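FOR IMMEDIATE RELEASE
October 17, 2025

Itideck pauses handover feature after grippers decline to let go

Software update 7 to follow; owners asked to switch off "Take and Return" in the meantime

Itideck, maker of the Kekov two-arm tidying robot, today asked all owners to switch off the robot's Take and Return feature until a software update is installed. The feature lets a Kekov accept a dusting tool from a person, use it, and give it back. The first two parts work well. The third has been giving us trouble.

In September, our test team found that a Kekov gripper can fail to open when a person takes hold of a soft object and pulls on it. The robot reads the pull as a sign that the object is slipping. It then does what it was taught to do with slipping objects, and squeezes harder. The person, who has been told the robot is about to let go, pulls harder too. This can continue for as long as both sides feel strongly about it.

The fault was seen in 4 test units and has since been repeated at will on others. It affects all 3,000 Kekov robots now in use in homes and offices. Itideck has received no reports of injury. We have received several reports of dusters in poor condition.

What went wrong

Kekov robots judge their grip by force and by how far the fingers have closed. With a firm object, such as a cup or a book, a steady pull from a human hand is easy to tell apart from a slip. With a thick, soft duster it is much harder, as the strands and padding give way under the fingers and the numbers look nearly the same in both cases.

We had tested handovers with soft tools before the feature went out. Those tests were run by our own engineers, who had all learned to give the tool a small wiggle before taking it. The wiggle happened to trigger release. It was never written down, it does not appear in the owner's guide, and no customer could reasonably be expected to guess it. We regret this, and we have stopped wiggling.
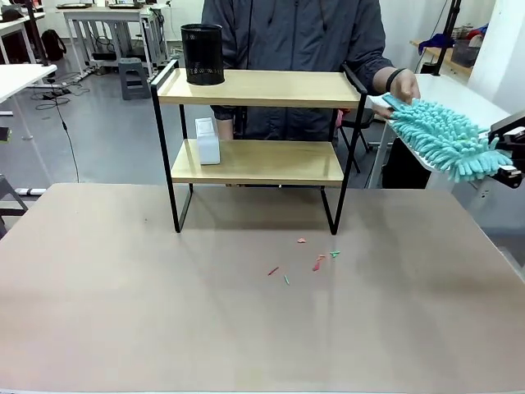
Handover trials now use the same desk-dusting job that most owners start with: a small shelf unit, a few things on it that ought to stay on it, and some bits on the tabletop that ought not to stay there. Testers are asked to take hold of the duster in any way that comes naturally, including badly. They have been very good at this.

A second problem came out of the same trials. When Take and Return times out, the arm is supposed to stop and hold still. On robots running update 6, it may instead try to go back to its resting position while still gripping the tool. The arm moves slowly and at low force, but a person who has not let go will be invited to come along. We consider this a safety matter, and it is the main reason we are asking owners to turn the feature off now and not wait for the fix.

What owners should do

Open the Kekov app, choose Arms, then Handover, and set Take and Return to Off. All other functions, including dusting with a tool picked up from its own holder, are unaffected and may be used as normal.

If a robot is holding an object and does not release it, let go of the object first. Then press the stop button on the base. The grippers will open after a short delay, so keep fingers clear and expect the object to drop. Please do not pry the fingers apart with kitchen tools. We mention this for a reason.

Update 7 will be sent to all connected robots within 30 days. It changes how the grippers respond to a pull on a soft object, adds a spoken notice before release, and keeps the arm still after a time-out whether or not anything is in its grip. Take and Return will stay off after the update until the owner turns it back on.

Robots that are not connected to the internet can be updated by any Pugh service counter at no charge. Pugh handles all Kekov repairs and will also replace gripper pads that have been worn or pulled out of shape. Owners who bought their robot through Ganamora should still go to Pugh; Ganamora stores can look up the nearest counter but do not carry parts.

Itideck will replace, on request, any duster damaged in a handover. No proof of struggle is needed.

About Itideck

Itideck designs and builds tidying robots for homes and small offices. The Kekov is its first model with two arms, and its first to hold on to things this well.

Media and owner contact: Itideck press desk, through the contact form on the company's website. Owners should have their robot's serial number ready – it is printed under the base, so please ask the robot to put down whatever it is holding before tipping it over.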